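June 18, 2021
Garkside workshop, dye bench

Spent most of the day on the walnut hull bath again, and I want to get it all down while my fingers are still brown and I can remember what I did. Joscha Pfeiffer had left me a bag of hulls from last November, dried on the Kerel racks, and they smelled wonderful when I opened them up, a bit like an old bookcase. I weighed out 651 grams, which was simply everything in the bag, and put them to soak in the big enamel pot last night with the lid on.

By this morning the water was the color of strong coffee. I brought it up slowly, kept it just under a simmer for a good long while, then strained it through the old curtain cloth (the fine sieve clogs, I always forget, and I forgot again). The wool was the Rakow yarn, the four small skeins left over from the madder trials, plus one of the Wiegand singles, so I could see how a looser twist takes it.

No mordant on any of them this time. Walnut doesn't need it, and I wanted a plain brown to lay next to the alum samples Joscha did in the spring. The Rakow went in first and grabbed color right away, almost too fast, so I kept turning it with the long stick to stop it from going patchy. The Wiegand was slower and I was glad I'd wetted it out properly, a full hour in lukewarm water with a drop of dish soap.
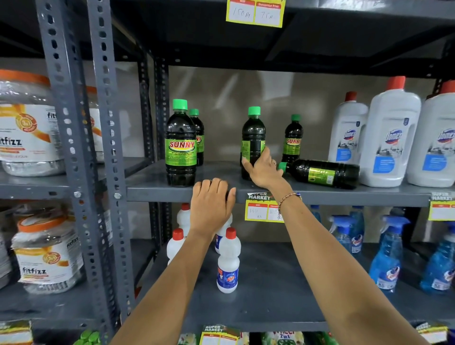
After the first 18 minutes I pulled one skein out and hung it over the rail to have a light shade for the card. The others stayed in until lunch, and the last one I left in the pot to cool by itself, and I may well leave it overnight. It's a lovely deep color now but it always looks darker wet, so I'm not writing down any opinions until it has dried.

One thing I'd like to try next is the iron dip. Joscha thinks a very small pinch is enough and that I was heavy-handed before, and looking at that sad stiff gray-brown hank on the wall, I have to agree! I've made up 1000 milliliters of weak iron water in the jar with the blue tape. Please don't pour it out, whoever reads this, and please don't use the wooden spoon that's standing in it for anything else.

Left to do: rinse the three that are out until the water runs clear, dry them away from the window, tag them before they all look alike to me. The spent hulls are in the bucket by the back door and I think there's another bath in them, paler of course, maybe nice for the linen. The enamel pot has a new chip near the handle, on the inside. I'll look at it properly when the last skein comes out.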